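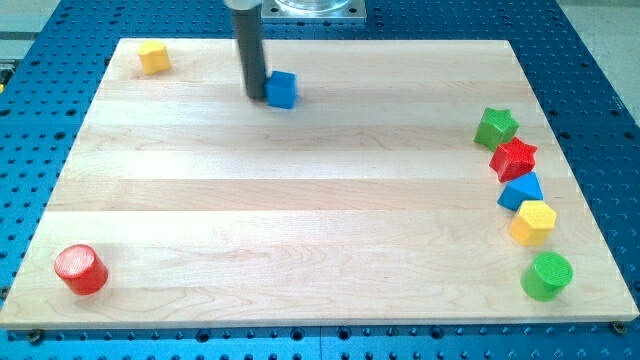 Section 6. Recording your push examples

Okay, the arm is homed and Temoseck is talking to it, so now we get to the fun part (well, I think it's fun!). You're going to drive the finger around by hand, push blocks across the board, and save each push with a sentence that says what you did.

1. Put all eight blocks on the board and scatter them. Don't make it pretty. I like a few standing alone and a few bunched up, with plenty of bare wood left to push across.

2. Open a new session and type your name. Souad Samir does the checking on our end, and she will write to you if it's blank.

3. Wait for the prompt, something like "push the blue cube toward the green star." Read the whole thing before you touch the stick. We have two stars and two yellow hexagons, so watch the color and the shape both.

4. Bring the finger in beside the block, slowly, and push from the side. If you lose the block halfway, just go around and pick it up again. Keep recording! Those recoveries are some of the best examples I've got.

5. Press Save, fix the sentence if it doesn't match what you did, and go on to the next prompt. Leave the blocks where they ended up.

6. After 40 pushes, stop, stir the blocks up by hand, and start a new session.

CAUTION: Hit Pause before you reach over the board. Every time, even for one block that tipped over.

Note: If the glare on the wood bugs you, turn the lamp a little, but only between sessions.

Note: A push that runs off the board gets Discard, and so does anything under two seconds.

My first set came to 3,320 pushes and took almost 7 weeks, so pace yourself. Uploading to Stivard is in the next section.

Last updated: 12/15/19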